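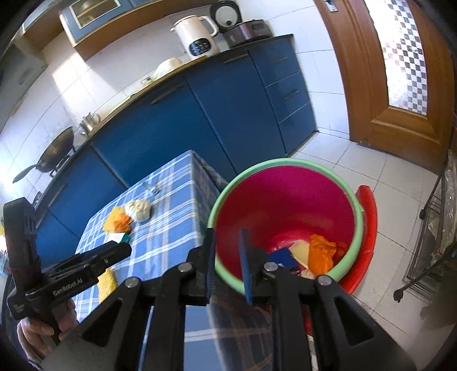 Torov — new single "Fumside", thoughts?

edgars_s
Video went up last night. It's the second one from the album and much slower than the first. Piano for most of it, then the drums come in for the last chorus. I like it more than I expected to.

martap
The song is fine. The video is mostly the singer walking through a car park. They had a far better idea with "Nonetti" and a smaller budget.

deepakv44
Disagree. "Nonetti" was all quick cuts and I couldn't follow any of it. This one lets you hear the words.

martap
You can hear the words with your eyes shut. I want something to look at.

sigita_k
Does anyone know who sings the low part in the second verse? It doesn't sound like anyone in the band.

edgars_s
Credits say Ivanyshyn. She did backing vocals on the last tour too. 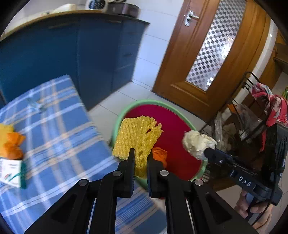

Yellow foam mesh

volodk
I bought the CD single. Two tracks and an instrumental. They pressed 700 copies and 400 went to the fan club, so don't wait if you want one. The B-side is better than the A-side — faster, with a proper guitar solo.

deepakv44
B-side is filler. The solo is the one from their old live set with a new ending.

volodk
It's a different key and it's twice as long. Play them one after the other.

sigita_k
Thanks Edgars. Is the instrumental the full length or the radio edit?

volodk
Full length. The fade at the end is a bit longer as well.

martap
Ordered one. Still don't like the car park.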